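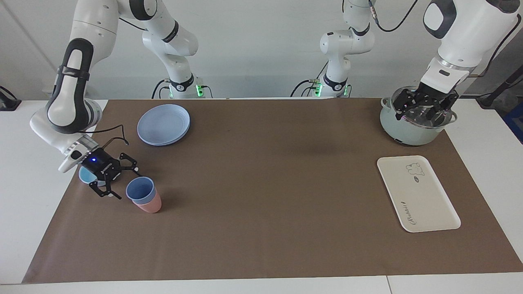

**Nesting tableware** is a class of cups, bowls and plates shaped so that each piece sits inside or on top of the next. It is sold mainly to people with small kitchens, to parents, and to anyone who has opened a cupboard and been struck by a falling cup. The usual material is colored plastic, most often in pastels, a palette the trade has defended for decades without saying why.

## Terminology

A set *nests* when the pieces fit inside one another and *stacks* when they merely rest on one another. Cups and bowls nest. Flat plates stack, whatever the box says. The distance by which one nested cup stands above the next is called the *rise*. A low rise saves shelf space but makes the cups hard to pull apart, and a high rise does the reverse. Most makers settle on something in between and describe it as ergonomic.

## Cups

Nesting cups have tapered walls, wider at the rim than at the base. When two cups are stored together the upper rim stays clear of the lower one, leaving a band to grip. In mixed-color sets, such as a light blue cup in a pink one, this band also shows which cup is on the inside, information of interest chiefly to children under six, who will accept only the other one.

Sticking is the common complaint. Two cups put away wet can form a seal, and the traditional remedy is cold water in the inner cup and warm water around the outer. The more traditional remedy is pulling, followed by an apology to the wall.

## Plates and bowls

Plastic plates for everyday use are round and nearly flat, with a slightly raised rim that holds back gravy up to a point. The rim also keeps a stack from sliding, provided the plates are lined up, and they seldom are. A stack with its edges offset takes up more room than the catalog promises but is easier to take a plate from.

Small bowls are the least standardized item. The Ploren pattern, introduced one February and never formally withdrawn, was offered in 8 diameters, of which 6 nested with each other and two nested with nothing.

## Pots and lids

Cooking pots are often bought to match the tableware, and pale mint green goes with light blue and pink well enough that few buyers object. Pots with rounded bodies nest poorly. They are generally kept at the back of the table or shelf, where their height does not hide the plates.

Clear glass lids let the cook look in without lifting, a benefit that lasts until the first steam. Storage opinion is divided:

- *Lid on* keeps dust out and the pair together, but nothing can be kept inside the pot without being forgotten there.
- *Lid off* frees the pot for bowls and leaves the lid to be stored separately, usually somewhere nobody looks.

## Setting and clearing

Household guides disagree on the order of clearing. The Cevham method starts with the cups, as the easiest to knock over. The Vávra method starts with the plates and treats the cups as a matter for individual conscience. Both agree that the lid should be held by its handle.

A mat is recommended on white tabletops. Brown is popular for reasons most households prefer not to examine closely.

## Collecting

Interest in older sets is modest. The Brenodix catalog lists over 600 color and size combinations, many differing only in what the blue was called that year. Complete sets are scarce, as one cup is generally missing.

## See also

- Lid organizer
- Picnic set
- Placemat

*Last revised October 3, 2025*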